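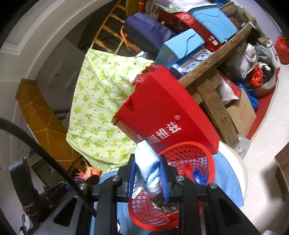

Prellarberg 관광 행사 공지 데이터 (prellarberg-events)

최종 수정: 2022-05-11
관리: Kumiko Kudo(스키마, 배포), Shota Nakajima(수집, 검수)

개요

prellarberg-events는 Prellarberg 지역의 관광 안내 창구에서 배포한 행사 공지를 표 형식으로 정리한 데이터다. 공연, 시장, 계절 축제, 할인 행사, 야외 프로그램의 일정과 장소, 입장 조건, 입장권 교환 방법을 담는다. 수집 범위는 연속된 52주이며, 시작 주는 9월 첫째 주다. 공지는 Grillville과 Idville 두 곳의 안내 창구에서 나온 것만 포함한다. 그 밖의 창구가 같은 행사를 별도로 공지한 경우는 수집하지 않았다.

원문은 인쇄용 전단 파일과 웹 공지가 섞여 있다. 두 경로의 내용이 다를 때는 배포 시각이 늦은 쪽을 채택하고, 채택하지 않은 쪽은 superseded 파일에 남겼다.

파일 구성

events.csv: 행사 단위의 주 테이블. 한 행이 한 행사에 해당한다.
sessions.csv: 회차 단위 테이블. 같은 행사가 여러 날 열리면 회차마다 행이 나뉜다.
venues.csv: 장소 목록. 행사에 한 번이라도 쓰인 장소만 들어 있다.
tickets.csv: 입장권 종류와 교환 조건.
notices/: 공지 원문 텍스트. 파일 이름은 notice_id와 같다.
superseded/: 정정되거나 대체된 공지 원문.
CHANGES.txt: 변경 기록.

모든 CSV는 UTF-8(BOM 없음)이고 구분자는 쉼표다. 줄바꿈은 LF로 통일했다. 엑셀에서 바로 열면 한글이 깨질 수 있으므로 데이터 가져오기 메뉴에서 인코딩을 지정한다.

events.csv 필드

event_id: 문자열. 행사 고유 식별자. 재사용하지 않는다.
notice_id: 문자열. 행사 정보가 처음 실린 공지의 식별자.
title_ko: 문자열. 한국어 행사명.
title_en: 문자열. 영어 행사명. 원문에 영어 표기가 없으면 빈 값이다.
category: 문자열. 아래 5개 값 중 하나.
organizer_type: 문자열. public, private, joint 중 하나. 주최자의 이름은 싣지 않는다.
issuing_office: 문자열. Grillville 또는 Idville.
status: 문자열. scheduled, changed, cancelled 중 하나.
remarks: 문자열. 검수자가 적은 비고. 형식이 정해져 있지 않다.

category 값은 performance, market, festival, sale, outdoor다. 한 행사가 둘 이상에 걸치면 원문 제목을 기준으로 정했다. 예를 들어 할인 행사 기간에 광장에서 열리는 음악회는 공지가 따로 나오면 performance이고, 할인 행사 공지의 부대 프로그램으로만 나오면 별도 행을 만들지 않고 remarks에 적었다. 이 규칙 때문에 performance의 행 수는 공연 횟수와 일치하지 않는다.

sessions.csv 필드

session_id: 문자열. 회차 식별자.
event_id: 문자열. events.csv를 참조한다.
venue_id: 문자열. venues.csv를 참조한다.
date: 날짜. 연-월-일.
start_time, end_time: 시각. 현지 시각, 24시간제. 종료 시각이 공지되지 않은 회차는 end_time이 빈 값이다.
rain_policy: 문자열. none, move, cancel, unknown 중 하나.
capacity_posted: 정수. 공지에 적힌 정원. 실제 입장 인원이 아니다.

자정을 넘겨 끝나는 회차는 end_time이 start_time보다 작은 값으로 기록된다. 길이를 계산할 때 보정이 필요하다. 수집 기간에 서머타임 전환일이 들어 있으나 전환 시각에 걸친 회차는 없다.

venues.csv 필드

venue_id: 문자열.
name_ko, name_en: 문자열. 공지에 쓰인 표기.
town: 문자열. 장소가 속한 마을.
indoor: 참/거짓. 일부만 지붕이 있는 장소는 거짓으로 처리한다.
step_free: 문자열. yes, no, unknown. 공지 또는 창구 비치 안내도에 명시된 경우에만 yes나 no를 쓴다.

같은 장소가 공지마다 다르게 적힌 경우가 많다. 표기가 다른 이름은 Shota Nakajima가 안내도와 대조해 하나의 venue_id로 묶었다. 대조가 되지 않은 이름은 묶지 않고 따로 두었으므로 중복이 남아 있을 수 있다. 특히 Idville의 강변 산책로는 구간 이름이 계절에 따라 바뀌며, 이번 버전에서는 구간별로 나뉘어 있다.

tickets.csv 필드

ticket_id: 문자열.
event_id: 문자열. events.csv를 참조한다.
ticket_type: 문자열. free, paid, voucher, draw 중 하나.
price: 정수. 현지 통화 단위. 무료이면 0, 공지에 금액이 없으면 빈 값.
exchange_place: 문자열. 교환 장소. 행사장 현장 교환이면 on_site.
exchange_deadline: 날짜와 시각.
id_required: 문자열. yes, no, unknown.
quantity_posted: 정수. 공지된 배부 수량.

ticket_type의 draw는 추첨으로 배부하는 입장권이다. 응모 방법은 원문마다 서술이 달라 구조화하지 않았고 notices/의 원문을 참고해야 한다. quantity_posted는 한 번의 공지에 적힌 수량을 그대로 옮긴 값이며, 가장 큰 값은 200이다. 추가 배부가 공지된 경우에는 행을 더하고 remarks가 아닌 notice_id로 구분한다. 따라서 행사별 총수량은 event_id로 묶어 합산한다. 당첨자와 응모자에 관한 정보는 원문 단계에서 제거했으며 어느 파일에도 들어 있지 않다.

수집과 처리

웹 공지는 주 1회 저장했다. 인쇄용 전단은 창구에서 받은 PDF를 사용했고, 텍스트 추출에는 내부 도구 Hinds를 썼다. Hinds는 다단 편집된 전단에서 문단 순서를 잘못 잡는 경우가 있다. 날짜와 시각 필드는 추출 결과를 사람이 원본과 대조했으나, notices/의 본문 텍스트는 대조하지 않았다. 본문을 언어 분석에 쓸 경우 문장 순서를 신뢰해서는 안 된다.

처리 순서는 다음과 같다.

원본 저장 및 notice_id 부여
텍스트 추출
행사명, 날짜, 장소, 입장 조건 입력
장소 표기 통합
검수자 2명의 교차 확인
개인정보 제거 확인 후 배포

교차 확인에서 두 사람의 입력이 다르면 원본을 다시 열어 합의한 값을 썼다. 합의하지 못한 값은 빈 값으로 두고 remarks에 disputed라고 표시했다. category의 disputed는 대부분 market과 sale의 구분에서 나왔다.

결측값

빈 값은 공지에 해당 항목이 없다는 뜻이다. unknown은 항목이 언급되었지만 내용을 확정할 수 없다는 뜻이다. 두 값을 합쳐서 처리하면 step_free와 id_required의 집계가 달라진다. 0은 실제 값 0으로만 쓰인다.

용도

행사 일정의 계절별 분포, 실내외 비율, 입장권 교환 마감과 행사일 사이의 간격 등을 살펴보는 데 쓸 수 있다. 공지문 작성 양식을 비교하는 작업에도 사용할 수 있다.

다음 용도에는 맞지 않는다.

방문객 수 추정. 정원과 배부 수량은 실제 이용 규모를 나타내지 않는다.
행사의 경제 효과 산정. 매출이나 지출에 관한 항목이 없다.
현재 일정 안내. 수집이 끝난 뒤의 변경은 반영되지 않는다.
접근성 판정. step_free는 공지에 적힌 내용일 뿐 현장 점검 결과가 아니다.

알려진 문제

취소 공지가 웹에만 올라오고 저장 주기 사이에 삭제되었다면 status가 scheduled로 남는다. 해당 행사를 사후에 찾아낼 방법은 없다.

title_en은 창구마다 표기 방식이 다르다. Grillville은 행사명을 번역하고 Idville은 음을 옮겨 적는 경향이 있다. 두 창구가 함께 공지한 행사는 issuing_office에 먼저 배포한 쪽을 적고 title_en도 그쪽 표기를 따랐다.

Idville 창구는 9월 공지 가운데 일부를 전단으로만 배포했다. 원본 PDF의 글자가 이미지로 저장되어 있어 추출이 되지 않았고, 표의 값은 손으로 입력했다. 이 공지들은 notices/에 본문이 없다.

교환 장소가 행사 도중 바뀐 경우 exchange_place에는 마지막 값만 있다. 이전 값은 superseded/에서 찾을 수 있으나 표와 자동으로 연결되지 않는다.

불러오기

식별자 필드는 앞자리가 0인 값이 있으므로 반드시 문자열로 읽는다.

import pandas as pd
events = pd.read_csv("events.csv", dtype=str)
sessions = pd.read_csv("sessions.csv", dtype={"session_id": str, "event_id": str, "venue_id": str})
merged = sessions.merge(events, on="event_id", how="left")

tickets.csv를 함께 결합하면 회차와 입장권 종류의 조합만큼 행이 늘어난다. 수량을 합산할 때는 결합 전에 event_id별로 먼저 집계한다.

이용 조건

표 파일은 출처를 밝히면 복제, 수정, 재배포할 수 있다. notices/와 superseded/의 원문은 발행 창구에 권리가 있으며 연구 목적의 열람과 인용만 허용된다. 원문을 포함한 재배포에는 발행 창구의 서면 동의가 필요하다. 출처는 "prellarberg-events, Kudo 및 Nakajima 정리"로 적는다.

변경 기록 요약

이번 버전에서 rain_policy를 추가했다. 기존의 weather 필드는 자유 서술이어서 삭제하고 내용을 remarks로 옮겼다. organizer 필드는 organizer_type으로 대체했다. tickets.csv의 exchange_deadline에 시각이 추가되었으며, 시각이 공지되지 않은 행은 날짜만 있다. 날짜만 있는 행을 자정 마감으로 해석하지 않도록 한다.

오류 신고

잘못된 값을 발견하면 파일 이름, 식별자, 필드 이름, 근거가 되는 notice_id를 적어 저장소의 이슈로 등록한다. 장소 통합에 관한 건은 Shota Nakajima, 필드 정의와 형식에 관한 건은 Kumiko Kudo가 처리한다. 수정 사항은 다음 버전에 반영하고 이미 배포한 파일은 고치지 않는다.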